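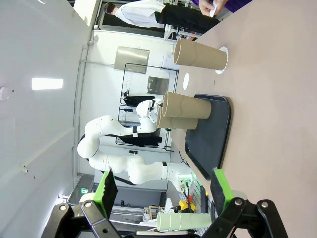 Figure 2. The view from the wrist camera, with two tubes on the black tray.

Our team, Ristari, spent most of March teaching our two-armed setup to help lay a small table, and we have to admit we grew very fond of it along the way (even on the bad afternoons!). We recorded 491 practice runs for the final round, and each of us took a turn driving the arms, so the styles vary quite a bit.

The trickiest part by far was the grip. Paper gives way easily, and our first settings squeezed much too hard, so we lowered the closing force in small steps and wrote every value down in the Kumov notebook.

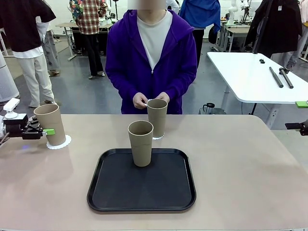

After that we turned to the doilies, which slide if you so much as breathe on them. We now come in from the side, slowly, and wait a moment before closing the fingers. A full run takes about 12 minutes with resetting, and we would love to bring that down before the Gisurham showcase.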